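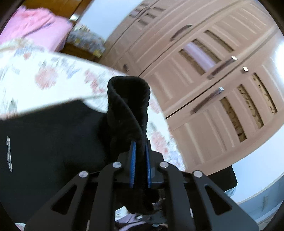
A twisted length of black cloth between the blue pads of a hand-held gripper, beside a floral bedsheet.

Before you sign for the laundry robot

October 24, 2022

The quote from Lirkel runs to 10 pages and the word "sock" appears on none of them. That should bother anyone with a budget to defend, and in Sedetville, where two care homes are weighing up a folding and sorting system for next year, it has started to.

The sales pitch goes like this. Hand-held grippers are carried through ordinary bedrooms, picking up ordinary clothes, and the recordings teach a machine to do the same. The hardware looks cheap at this stage. A pair of textured finger pads and a few linkages won't frighten a finance manager. The arm, the mount, the safety assessment and the yearly software fee come later, usually on a separate sheet.

Sharifi, the other bidder, promises up to 100 garments an hour. Ask which garments. A flat towel on a clear bench is one job. Black knitwear on a rose-print sheet, with a wardrobe close by and a blanket bunched at the far side of the bed, is another, and it looks a lot more like the rooms these homes want tidied.

Both firms point to a trial at the Muvesari linen depot, where 743 items were handled. I asked how many were dropped, tangled or passed back to staff. I was told the figures were being finalized. They may well be good — but I wouldn't pay a deposit on them.

My advice to buyers is dull. Put your own washing in the test. Get the price of replacement pads in writing, along with who comes out when the thing stops and how long they take. Budget for the staff hours you'll still need, at full rate, for the whole first year. If the numbers only work once those hours are gone, they don't work yet.

Both quotes expire in November. Suppliers have been known to extend them.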